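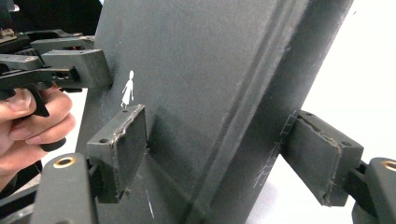

Wunmont wall bed and shelving system: frequently asked questions
Last updated October 8, 2025

What does the system consist of?
A motorised shelving unit on a floor track, a fold-down bed and a control hub. The standard kit is made up of 2 cartons. The track is packed with the shelving unit and the hub with the bed.

Can it be fitted in a rented flat?
Yes, if the landlord agrees to the wall fixings. The track itself is held by the weight of the unit and does not need to be screwed to the floor. The bed frame must be fixed to a solid wall or to studs. Plasterboard alone is not enough.

How much space does it need?
The unit is 193 cm wide. Allow a further 20 cm at the plug side for the cable loop. Skirting boards do not need to be removed, but a radiator on the track wall rules out installation.

What is the load limit for the shelves?
See the label inside the left upright. Limits differ between the Gesier finish and the Somogyi finish, as the shelf boards are not the same thickness. Books are the usual cause of overloading. Put them on the lowest two shelves and keep lighter things above.
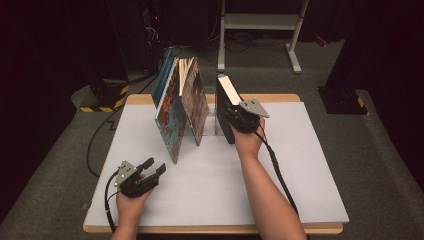
Overloading does not damage the motor. The controller reads the extra current, stops the unit and shows a steady amber light. Take some weight off, hold the hub button until the light goes out, and try again.

Does it work without an internet connection?
Yes. The hub buttons always work. The Tostik app needs the local network only for movement commands — remote access and firmware updates need the internet.

What happens in a power cut?
The unit stops where it is. The bed has gas springs and can be raised or lowered by hand at any time. To move the shelving by hand, pull the release lever behind the kick plate. After power returns, run the unit once from end to end so that it finds its stops.

Why does the unit stop halfway along the track?
Usually there is something on the track or in front of the safety edge. Clear it and press the button again. If the hub shows code 489, the position sensor has lost its count and the end-to-end run is needed. If the code comes back, contact support. 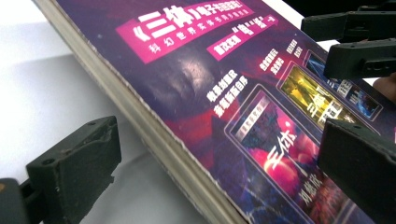 Can I change the direction of travel?
Only at installation. The drive belt has to be turned round, and this is a job for the fitter.

Is the motor noisy?
It can be heard in the same room. Units made before June use the older belt, which may squeak in dry weather. A replacement belt is free on request. Do not oil it.

Who do I contact?
Technical questions go to Octavian Costache. Spare parts and fitting dates are handled by Aranka Gulyás. Quote the serial number from the underside of the hub.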